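Locker door demos: hinge motion never comes out the same twice

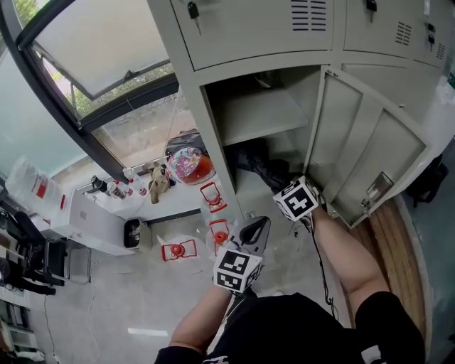 I'm collecting demos for an opening-and-closing task, with a handheld gripper in each hand and marker cubes on both, and I'm stuck on the door part. The task is simple on paper: open a lower locker door, take out the cloth, put it on the shelf inside, close the door. My lockers are the ordinary white metal kind with vent slots, keys hanging in the upper row, and the open door swings out to the right so my right hand does most of the door work while the left one waits. I've recorded 80 demos so far and trained on all of them. The policy gets to the door fine, then it either pulls straight back and slips off the edge, or it swings the door halfway and just stops there like it forgot what it came for.

When I replay my own demos I can sort of see why. Sometimes I hook the edge of the door and pull, sometimes I crack it open and then push it from the inside with the back of the jaw, and once or twice I think I nudged it with my knee (sorry). The tracking also goes funny when the right hand gets close to the door. The path jumps sideways for a moment and comes back.

I'm using the Claltuvik recorder with the default settings, and a friend at work told me to switch to Gratine because it smooths the paths for you. Before I redo everything — is this a tracking problem, a me problem, or do I just need more demos? And should I be teaching this by remote control on the real arms instead? I have access to them in February but only for a short while.

Posted 7 December 2019 by hingeline

plumtorque

Mostly a you problem, and I say that with love, I did exactly the same thing with a kitchen cupboard!

Pick one way of opening the door and do it that way every single time. If you hook the edge in one demo and push from inside in the next, the model is looking at two different answers for the same moment, and a lot of them will land somewhere in the middle. The middle of "pull toward me" and "push from behind" is pretty much stopping halfway. So that's your frozen door, I'd bet on it.

What worked for me:

Decide on the grip before you record anything. I'd hook the edge low down, open it a hand's width, then pause very slightly and move inside to push. Two clear stages, same order every time.

Follow the arc. People pull a door straight back with their wrist doing all sorts of clever stuff to make up for it, and you don't notice because you're a person. Move your whole arm around the hinge and turn the gripper along with the door. Slow feels silly but it's fine.

Park the left hand. If it isn't doing anything, it should be doing nothing in the same place. Mine used to wander around while I was concentrating on the other one, and the robot learned to wander too — it was kind of cute for a day.

Start with the door at different angles, including nearly closed, and stand in a few different spots. That's where you want the variety, not in how you grab it.

I'd throw out the knee ones completely. Your robot doesn't have a knee.

For numbers, I had 40 clean demos that beat my first messy pile by a mile. I wouldn't record any more until you've watched what you have and sorted it. Then train on only the demos that use one method and see what changes, it costs you nothing but an evening.

Borkero_fan_6

just get Gratine, it fixes all this. I had jumpy paths too and after switching they were smooth. never bothered with the rest of it

slowservo

Going to disagree a bit with the post before mine. Smoothing makes a jump look nicer but it doesn't put your hand back where it really was. If the marker cube got hidden for a moment, the smoothed path is a guess, and close to a door edge a guess is enough to miss it.

Check which camera loses the cube and when. An open door is a big flat panel and it's very easy to put it between your hand and whatever is watching. I'd move one camera over to the hinge side and record a single slow opening, then look at only that. If the jump is gone, there's your answer. Windows are the other thing to look at. I used to record right beside one and in the afternoon the white parts of my cubes washed out, so I lost tracking at the same spot over and over and blamed the software for weeks. Try one with the blind down if you have a blind.

Also watch the cable on your right gripper. If it drags on something partway through the swing you'll be fighting it without knowing, and that goes into the demo as well. I run mine up the arm and clip it at the shoulder.

On the remote control question: I've done doors both ways. We have a Mazurek leader and follower pair and it's slower and more tiring, but you find out right away when the arm can't reach around the door, and with handheld grippers you can happily record a move the arm has no hope of doing. So I'd keep collecting by hand now, and use your February time to play back a few of those demos on the arms with nobody standing close. Any that run into a joint limit, take note of where you were standing and don't stand there next time. If you still have hours left over, record a few remote ones of only the door swing and mix them in.

One thing I'm not sure about is the shelf step. Cloth is its own headache, and I'd split it off and get the door working first.

hingeline

Thanks, all of you. I went through the first batch last night and the two-methods thing is very real, it's close to an even split. I moved a camera to the hinge side as well and the sideways jump is a lot smaller but still there near the end of the swing. Sticking with Claltuvik for now. Will sort the rest and retrain before I touch the cloth again.

Viewed 1689 times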